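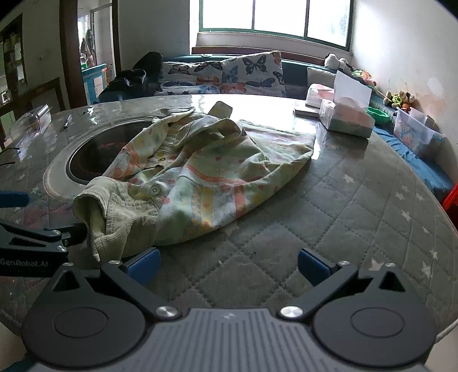
# Baby Clothes Drive Opens in Braradville, and Every Snap Counts

**BRARADVILLE, Aug 22, 2026** – The Desmet Family Closet is collecting baby clothes again, and this time the folding happens at home. Families in Braradville and Prudville are invited to go through their outgrown rompers, sleepers, undershirts and tiny pants, fold them at their own tables, and bring them to the Closet ready for the shelf. The goal for this round is 200 complete bundles, each with enough clothing to get a baby through a week.

We are so pleased to be doing this a second time. The first drive, held in February, brought in 2,541 pieces of clothing, far more than our two back shelves were built to hold (we ended up borrowing a coat rack and half a hallway). Every piece that passed our check went out again before the end of spring. Parents told us they loved getting clothes that were sorted by size and folded so they could see the print on the front, and several asked whether they could help with the next one. Yes, please!

## Folding at home

Last time, clothes came to us in bags and were sorted on site over several long evenings. It was good company, but the pile never seemed to get smaller. For this drive we're asking each household to take on a small batch and fold it before dropping it off. Any table will do. A living room table with a cover over it works very well, the sofa right behind you and a box of tissues close by, and there is no need to clear the whole room first. If your table has a cooktop built into it, please make sure it is switched off and cool before you spread anything out.

Baby clothes take some getting used to. A romper comes out of the basket as a soft little heap, with the legs somewhere inside and one cuff poking out, and it can take a moment to work out which end is up. We suggest finding a cuff first and smoothing outward from there. Once the snaps are lined up the rest goes fast, and patterned pieces look wonderful when they're flat. Pale green, pastel prints, a bit of orange or pink: these are the ones that get picked up first at the Closet, every single time.

## How to fold a one-piece for the shelf

1. Lay the piece on its back and smooth it flat with your palms.
2. Close every snap, starting at the neck and working down. If one won't hold, set the piece aside for the mending box.
3. Fold the sleeves straight across the chest.
4. Bring the legs up to the waist, keeping ribbed cuffs flat.
5. Fold once more so the front print faces out.
6. Stack by size, largest at the bottom, and tie the stack loosely with a strip of cotton or soft ribbon.

Please skip rubber bands, which leave marks on knits, and skip pins of any kind. A slip of paper with the size goes on top of the stack. If the label in the collar has faded, measure from shoulder to crotch and write that down instead. We'll work out the rest.

## What we can take

We welcome clean clothing from newborn size up to 24 months. Plain is great and patterned is great. A full bundle has 10 pieces in one size, and a good mix looks something like this:

- four one-pieces or rompers
- two pairs of soft pants
- two undershirts
- one sweater or light jacket
- one hat

Short a hat or a pair of pants? Bring what you have. We match up partial bundles at the Closet, and there are always spare undershirts looking for a home.

Small stains that don't show from the front are fine. Missing snaps are fine too, as long as the piece goes in the mending box and not in a finished bundle. We can't take car seats, crib bumpers, bottles or opened packs of diapers.

Plush toys are a question we get every time. We love them, but this drive is for clothing only. Keep the plush crowd at the end of your sofa for now. A toy collection may follow in winter if we can find the storage.

## The mending table is back

One of the happiest corners of the first drive was the mending table, and it will be open again in the front room of the Closet during all collection hours. There will be thread in more shades than anyone needs, replacement snaps in white and clear, and two snap presses for people who would like to learn how they work. No sewing experience is needed. A loose cuff can be fixed in a few minutes, and it's a lovely feeling to see a little outfit go from the mending box straight into a bundle.

Brorkent Fabrics in Prudville has given the thread and snaps for the table, along with a big roll of cotton ribbon for tying stacks. If you'd like a length of ribbon for folding at home, ask at the counter there or pick some up from us.

## Where to bring your bundles

There are 16 drop-off points across the two towns, and each has a lidded bin marked with a green Closet label. A printed list is posted on the Closet's front door and at the public libraries in Braradville and Prudville. Please put bundles in a clear bag or a clear box with the size slip facing out, so they can be shelved without being unpacked. Bins are emptied every evening, and a bin that's full should be left closed. The next one is never very far.

Larger donations can be brought directly to the Closet's side entrance in Braradville. Ring the bell and someone will come out with a cart.

## For families who need clothes

Bundles are free to any family in either town. No forms, no proof of income and no appointment. Come in during open hours, tell us the size, and choose the bundle you like best. Many parents bring back outgrown pieces when they come for the next size up, and we're delighted when they do, but it is never expected.

## About the Desmet Family Closet

The Desmet Family Closet is a free clothing exchange for babies and toddlers, serving Braradville and Prudville. It runs on donated clothes, a shared love of very small socks, and a washing machine that has earned a rest.

**Contact:** Press questions and requests to visit the mending table can be left at the Closet's front desk in Braradville during open hours.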